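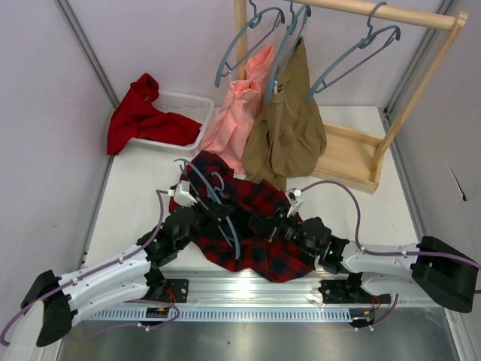
What should we put in the budget first, the arms or everything around the arms?
Put everything around them first, and look at the price of the arms after that.

Speaker notes, 17/12/2024. Speak slowly, wait for the second slide.

Good morning. I will talk about how we planned the purchase for the Kurnon cell, and what I would change for the next one. I am from the planning side and I do not program, so please keep the software questions for my colleagues.

We use cookies to improve your visit. Accept all | Manage settings

When we made the first list, it had 8 lines. The final list had 27. The missing lines were small things: cables, cable ties, connectors, mounting plates, spare fingers. Also clothes and hangers. If the task is putting shirts on hangers, you must buy shirts and hangers, and you must decide which department pays for them. For us this decision took longer than the order for the arms.

(Pause here. Ask who has a separate line for consumables.)

Now the fingers of the gripper. I ask you to plan them like the tires of a car. They touch the cloth all day and they touch the table also.

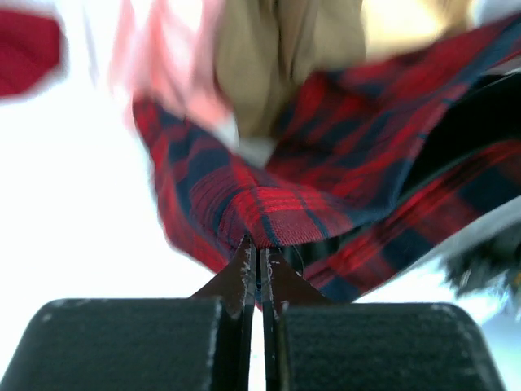
For this reason we keep two prices in the sheet, one for the first set and one for the replacement sets. Agudelo offered us 16 sets in one order, with delivery in January. The total was 1342 dollars, shipping included. Prelarus was cheaper for one set, but they did not want to fix the price for the full year, and our finance office does not like an open price.

Next point is the service contract. Read which parts it covers. The contract from Cesurlow covered the arm up to the wrist. The gripper and the wrist module were outside of it, and we noticed this only at the second reading.

(If there is time: tell about the enclosure and the change of the table height.)

Last slide has the list with all lines. You can copy it and remove what you do not need. I will stay in the room for questions until the coffee break.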